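Laundry and Clothes Care > Folding and storage
Thread: Neckline of knit shirts goes wavy, is it my folding?

vikas_up
Joined in April
Hello to all. I have a question which maybe is simple for you. I have several long-sleeved knit shirts for winter, and each year I take them out from the drawer and the neckline is not nice anymore. It goes a little wavy at the front, and there is a line down the middle of the back. I wash at a low temperature and I dry them flat, so I think the washing is not guilty. I think it is the way I fold.

My method until now: I put the shirt on the bed with the front up, I bring the sleeves in, then I fold in half from side to side, so one shoulder is on the other. Then two times more, until it fits in the drawer. The drawer is 25 cm deep and I stand the shirts in a row.

This is the one I want to save, it is my favorite for the cold months.
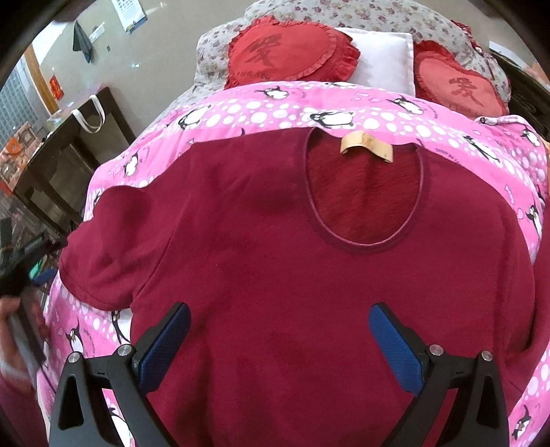 The maroon one on the penguin blanket, before folding. Left sleeve still needs to be pulled straight.

You can notice the faint line inside the back, below the label. Is this from the fold in half? And should I change to rolling? My wife says rolling is worse. I would like to have more opinions before I do the whole drawer again.

Vikas

RenatoB
Senior member, 771 posts
Nice color. Yes, the line is from folding in half, I am almost sure. When you fold side to side you put the crease exactly in the center, and the neck band is also bent there. With knit I fold in three parts: right side in, left side in, then up from the hem. The neck stays flat and you have no line in the middle.

Also pull that sleeve straight first. If you close the shirt over a bunched sleeve, you press the wrinkles in for months.

dagny_th
I do not agree about the line. In my experience such a line can come already from the store, where the shirts are folded around a card. I had a Kellora sweater which kept it for two winters and I never folded it in the middle myself. Vikas, was it there when you bought it?

For the wavy neck, I would look at hangers. Did you hang it at any time? A thin ribbed band becomes long very fast on a hanger.

vikas_up
Dagný, good question. I do not remember how it was in the store. And yes, in the first winter I hung it, on a plastic hanger from Irlow. So maybe both of you are right.

Neelam M.
Rolling is fine!! I have rolled everything since I moved to a small apartment, and I have about 300 pieces for four people (yes, with socks). The trick is to lay the shirt face down, smooth it with the flat hand from the neck to the hem, sleeves across the back, and roll from the bottom, not tight. The neck comes last and it is on the outside, so it has no pressure.

RenatoB
Neelam, for T-shirts I agree. For a thicker knit I do not. The roll opens in the drawer and then people push it in with force, and the band turns over. I tried it with my Buckley pullovers and I went back to folding after one month.

Neelam M.
Then your drawer was too full, this is a different problem :)

rekha.d
I have a small addition. Before folding, close the neckline with your fingers so the band makes its natural curve, do not pull it wide. Many people smooth the shirt by pulling at both shoulders, and this makes the neck longer each time. I did this for years. Now I only pat it.

For the line in the back: steam from the inside, do not touch the knit with the iron, and let it lie for the night. It will be less, but I cannot promise that it will go away completely.

dagny_th
I agree with the steam. Please test it first at the hem.

vikas_up
Sun 23 October
Thank you for all the answers. I did the three parts method with this shirt and with two others, and I rolled the thin ones to compare. I also bought the Skorkden divider for the drawer, so the shirts do not fall when I take one out. The steam I will do next week, the steamer is at my sister's place.

One more question: with three parts the package is wider than before and it touches the side of the drawer. Do you fold the sides more to the inside, or do you leave it?

RenatoB
More to the inside. Let the two sides overlap a little, but stop before you reach the neck band.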